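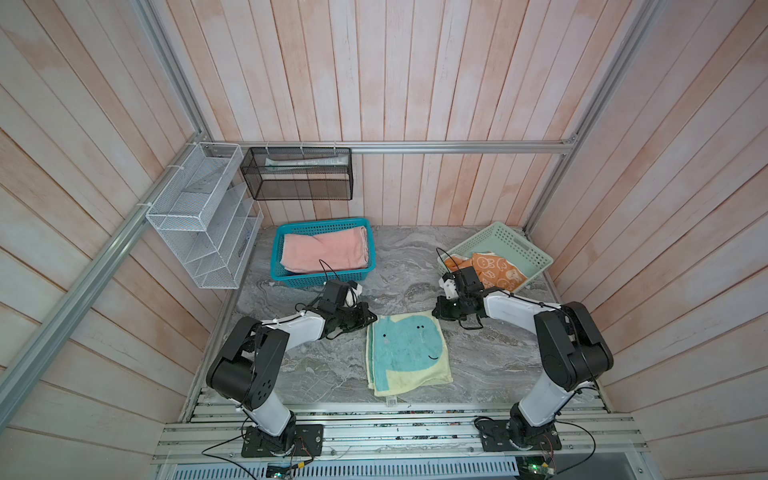

Mojtaba Nikzad

I'd been told to come by after dinner, when the table saw crowd has gone home and you can hear yourself talk. The Imdale workshop is one of those places you walk past for years (it's behind the tire shop in Oscombe, and the sign is tiny), and I had walked past it for years myself. I only went in because a friend kept sending me posts from a member who goes by Madadeo and is trying to get a pair of robot arms to fold the laundry.

She'd like to stay Madadeo for this, by the way. "My coworkers think I do pottery," she told me. "I did do pottery. For a month."

So, the robot. It lives at the back of the shop in a kind of booth, with pale pink planks on the walls and an aluminum rail along the front that both arms are bolted to. I'd pictured something more like a car factory. It's closer to a very strange bathroom - there are baskets and towels, and there's a tube of toothpaste sitting in a wire rack on the wall. The towel on the table has a big turquoise whale on it, smiling away.

"I wanted it to feel like a room in a house," she said. "If I train it on a plain white table and then take it home, it's going to meet my actual bathroom and fall apart. So it gets patterns and clutter from the start."

The marble-looking surface was the hardest thing to get right, she says, and I believe her, as we spent a good ten minutes on it. The first surface she tried was glossy and threw the overhead lights straight back up. The second was so dark that the navy towels vanished into it. This one came from Mahmoudi, the home supply place out by the highway, and she drove it back with the trunk tied shut with a bungee cord. "I took the slow road. I was doing maybe 30 and waving people past."

I asked how a person even starts on something like this. She works in payroll! She'd never soldered anything before she joined.

"I bought one arm, used, with a bad joint," she said. "I thought I'd fix it and have it hand me things. Then I got it working and realized one arm can't do very much with fabric. It can pick a towel up, and it can put it down again, and you end up with a lump. You need to hold two corners. So I was shopping for a second arm by the end of that week."

All in, she figures she has spent nearly $2,000, spread over more than a year, and that's with a lot of the aluminum coming out of the shop's scrap bin. She had budgeted half of it. The wiring she did herself, most of it twice. There's a stretch in March she describes as "just cables," when one of the arms kept dropping out whenever it reached past a certain point. She replaced the power supply. She replaced a board. She was there until 2 in the morning with a flashlight in her teeth, and it was a connector that pulled loose by the width of a fingernail when the elbow straightened.

"I sat on the floor and ate a whole sleeve of crackers," she said. "Then I put longer cables on everything. You see how they loop? They can be ugly, I don't care, they're long enough now."

To teach it, she moves the arms through the job herself by remote control, and the computer saves what she did. Pick up a towel, find the corners, lay it flat, fold, over to the basket. She does this in batches after work, usually with a ball game on the radio. I got to try, and I was terrible. My hands knew perfectly well what a corner was and the grippers kept closing on air next to it.

"Everybody goes too fast," she told me, very kindly. "You've been folding towels your whole life and you don't look anymore. You have to go back to looking."

The last time she let it run by itself for a full evening she kept score on the back of an envelope, and she still had the envelope. It made 109 tries and got 36 folds she was willing to call folds. I said that sounded pretty good. She made a face.

"My standard is low. If it's a rectangle from across the room, I give it the point. My mother would not give it the point."

Most of the misses happen early on, she said, before any folding. Grabbing a corner is fine, and so is grabbing a second one, but terry cloth wants to twist once it's up in the air, and then you have two corners in the right place and a rope underneath them.
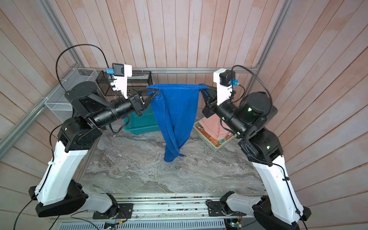

"A person would just give it a shake," she said, and did it for me with both hands, like she was standing at a clothesline. "One flick and it opens up. You don't think about it. But that flick is so hard to do with these! The motors aren't quick enough, or I'm not, or I do it and the thing lets go and now there's a towel on the floor behind the booth."

Her workaround is to lower the whole bundle until the bottom touches the table, drag it a little toward the front, and let the friction pull some of the twist out. It's slow and a bit sad to watch, and she's very proud of it. She got the idea from making a bed in a room too small to walk around the bed in.

Some of the other members have opinions. One of the woodworkers thinks she should iron the towels first. Another wants her to switch to washcloths and declare victory, and she admitted she has thought about it on bad nights. She's trying something different with the baskets next, a deeper one for the finished towels, and after that she'd like to get to T-shirts - "which are basically towels with trapdoors."

I asked if she'd ever take it home, and she laughed and looked at the size of the thing.

"I measured my bathroom last month. If I take out the tub, it fits."

She folded the whale towel by hand before we left, hung up her apron, and then went back to unplug the power strip.

Home | People | Workshops | Around Oscombe | Write to us

Share 14 Comments 6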